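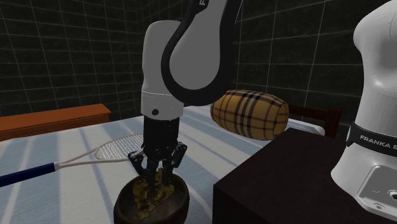 Aguiar, community member
December 11, 2021

Can a robot arm tidy a bedroom yet? I want only simple things: take a bowl from the bed, put the racket away. In simulation it looks near.

Okeck, answered
Not yet, I think. A simulated bed is kind to the gripper. A real sheet moves and folds under it. Picking up one hard bowl is possible, but the soft stuff inside is more difficult.

Jovach, answered
no. buy a basket

Hestar, answered
I agree with Okeck. Please also ask who will move the arm to the next room. Mine stays fixed to one table since January.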